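Ruvport Community Boards > Learning from Demonstration > Data collection

Thread: How much do you throw out? Packing demos, first person

bracketfungus
OK so I've been collecting egocentric demos for a packing task and I need someone to talk me down or tell me I'm right. The task is simple: soft, flat stuff goes into an open cardboard box, you square it up, you close the flaps. We record from head height, bare hands, at a normal desk. The plan is 600 good episodes before we train anything bigger than a toy.

My problem is "good." I went through our first batch last night and threw out every episode where the person adjusted the item after putting it down. Second grabs, little shoves, a corner tucked back in. It looked messy and I figured the policy would learn to fidget. Now my labmate is mad at me because that was a LOT of episodes and she did most of them. Who's right?

mudlark_88
Your labmate, sorry.

The adjusting is the task! Dropping a floppy thing in a box is easy, and making it lie flat is the part you need examples of. If you only keep the clean placements, your policy has never seen a crooked item and it'll just sit there the first time it makes one.

tinplate
Gonna disagree with mudlark a bit. I did this with towels last year and kept everything, and what I got was a policy that patted the towel forever. Pat pat pat. It had no idea when it was finished. I went back and cut the episodes where the person was adjusting out of habit and kept the ones where something needed fixing, and the patting stopped.

So you're both kind of right? There's a difference between a correction and a nervous tic.

bracketfungus
OK but how do you tell which is which from the video? I can't read minds. Half the time I can't tell with my own clips.

tinplate
I watch the item and ignore the hands. If it ends up somewhere different after the touch, keep it. If it's in the same spot, cut it or trim it. You'll get some wrong and it's fine.

overcast_jo
Popping in from the annotation side. We label for a project called Kerslake (not packing, but lots of hands in bins) and we stopped doing keep/toss completely. Each episode gets a tag: straight, corrected, or abandoned. The training people pick whatever mix they want later. Please please don't delete anything, storage is cheap and you'll change your mind in October.

bracketfungus
I didn't delete it, I moved it to a folder called "no" lol

overcast_jo
Phew. Rename the folder and make up with your labmate.

gravel_pedal
Can I ask the boring question, how varied are your backgrounds? At Skenwood we recorded 700 episodes at one bench and the thing was useless two rooms over. I'd worry about that way before I'd worry about fidgeting.

bracketfungus
Yeah, that's on my list. Right now it's the shared desks on our floor, we move around depending on who's in. Same tan partitions everywhere though, so probably less varied than I tell myself. I do shift the box between episodes and sometimes put it right up against a divider so the reach changes.

mudlark_88
I'd keep the divider ones for sure. People reach differently when there's something next to their elbow.

tinplate
Post a frame? Easier to argue about an actual one.

bracketfungus
Sure. Pulled one from the "no" folder. 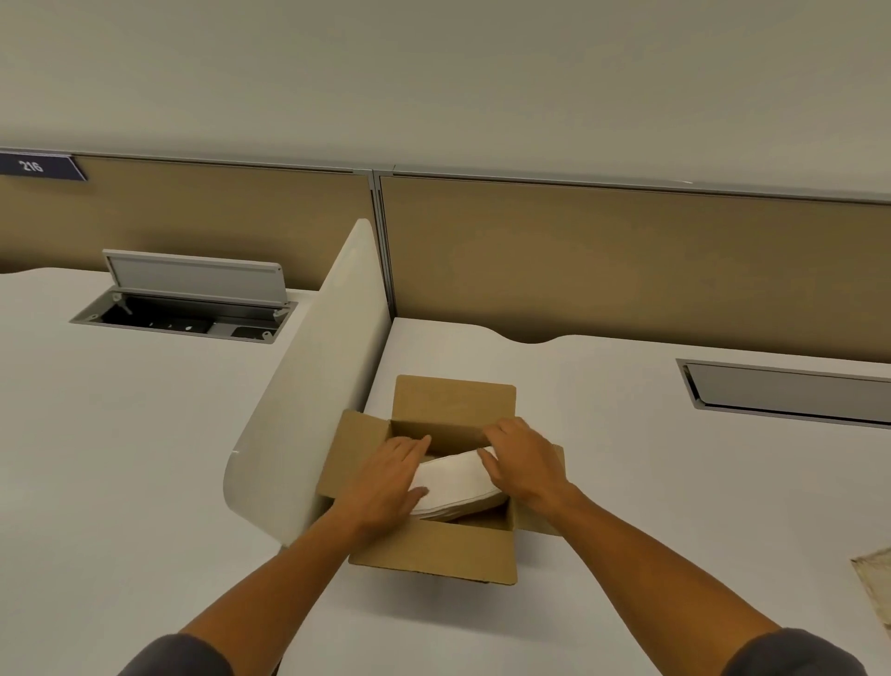 One hand on each end, item still at an angle in the box

bracketfungus
So that's the kind of thing I was tossing. Both hands on it and it's lying diagonally. My brain went "sloppy" and hit the key.

mudlark_88
Oh come on, that's a great one! Left hand spread out on the near end, right hand gripping the far end. You can't script that. If my arms could learn one thing about folded stuff it would be to use two hands like that.

tinplate
Agreed, keep. I can't tell from a single frame if the touch did anything, so run the whole clip through the same test, but I'd never cut it just for looking like this.

One nitpick: the right side flap is partly hidden behind the hand and wrist. If you're tracking flaps for the closing step you might want the box turned a little in some episodes.

bracketfungus
Hm, good catch. We do track flaps. I'll add a few box angles to the sheet.

gravel_pedal
Sleeves are another one. I can see two dark gray edges down in the corners. Does everybody you record wear long sleeves pushed up, or is it mixed? We had one guy in the same hoodie for weeks and the model got weirdly attached to it.

bracketfungus
Mixed, but I've never tracked it. Adding a column.

overcast_jo
If you want a tagging sheet I can send you ours, the template came out of the old Ekisov tool and it's ugly but it works. Takes me 90 seconds an episode once I'm warmed up.

bracketfungus
Yes please! I'm going back through "no" tonight with the three tags. Labmate gets to do the second pass and overrule me.

tinplate
I still say you'll need to trim the patting.

mudlark_88
Train 2 versions and post both. I'll bet you a coffee the untrimmed one is fine.

tinplate
You're on. Large, oat milk.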